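Tramorau House Newsletter

November 23, 2018

The small round tables: how we care for them

Dear residents and friends of the house,

In the last newsletter I promised to write something about the side tables with the marble top, and now I have finally the time to do it. Many of you ask me about them. Some have bought a similar one for home and want to know how to keep the stone nice, and others only want to know why they find me so often bending over a table in the evening.

We have 6 of these tables in the house. They came from the old Hotel Trostetti when it closed, and Kári Oddsson, who was manager there before he came to us, says that they were already not young at that time. The stone is cream and beige, with a reddish-brown wooden rim. The rim has suffered more than the stone. People push chairs against it, they knock it with the vacuum cleaner, and every year there is a new scratch which I was not told about.

Clementina Leitão taught me the most of what I know about marble. Her first rule is that a table must be cleared before it is cleaned. It sounds too simple, but I have seen many people wipe around the things and leave a circle of dust under each one. So I take everything away, also the things which look clean. When I move something, I lift it. I do not pull it over the stone, because one grain of sand under a metal foot is enough to make a line, and the line stays there for always.

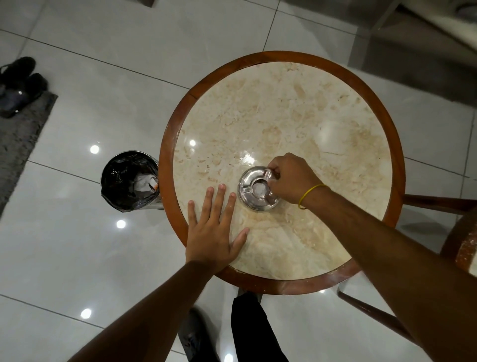

The ashtrays go to the kitchen first. They are stainless steel and can be washed with dish soap and hot water, but please dry them very well, also underneath. A wet metal bottom can leave a ring on the marble, and rings are the most common damage we have. In April I counted the complaints in our house book for the yearly report and more than 33 were about rings from cups, glasses and plant pots. Please use the coasters! They are in the drawer near the entrance, and there are enough for everybody.

After this I wipe the stone with a soft cloth and warm water, and then directly with a dry cloth. For every day this is enough. Never use vinegar or lemon. I know that many grandmothers recommend it, and mine did also, but she had no marble. The acid eats the shine and leaves a dull place, and then only a professional can polish it again. Last year we paid 84 euros for one table, and it was the smallest repair on the list.

For the wood I use a cloth that is only a little damp. Two times in a year Kári puts on a thin layer of the Femeo wax and lets it rest over the night. Please do not put the wax on the stone. It makes it yellow after some time, and I speak from experience.

A word about small glass dishes

Several of you like to keep small dishes on the tables, for sugar, salt, sweets or other things. I have nothing against it, and clear glass looks very pretty on this stone. But I ask you for two things. The first is to check the bottom of the glass with your finger before you put it down. If you feel something rough, give the dish to Clementina and she will find you another one from the cupboard. The second is to take care with everything that is fine like powder. On a cream stone with white veins you almost do not see it, and so it stays there until somebody puts down a wet cup and it becomes a paste. If you spill, take it up first with a dry soft brush. When the powder is gone you can come with the damp cloth.

A dish where a little powder sticks to the wall should be washed and not only shaken out. Hold it from above by the rim when you carry it away, with the other hand free to lean on the table if you need the support. Some of our older residents are afraid to lean on these tables, but they are heavy and stand well when all the feet are on the floor.

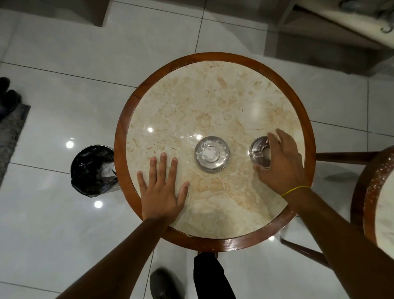 Trash bins and floor

The steel bins beside the tables get a new bag every evening. Fold the edge of the bag well over the bin, so that it does not slide inside when somebody throws in something heavier. Please never empty an ashtray directly into the bin. Bring it to the kitchen, where we have a metal bucket with sand for this.

The floor tiles are washed in the morning before breakfast. If you see water on them, please walk around it and tell Mr. Li at the desk.

Who wants to learn the waxing of the wood can write the name on the list next to the mailboxes. We can take 2 persons for the next time, and Kári brings the cloths.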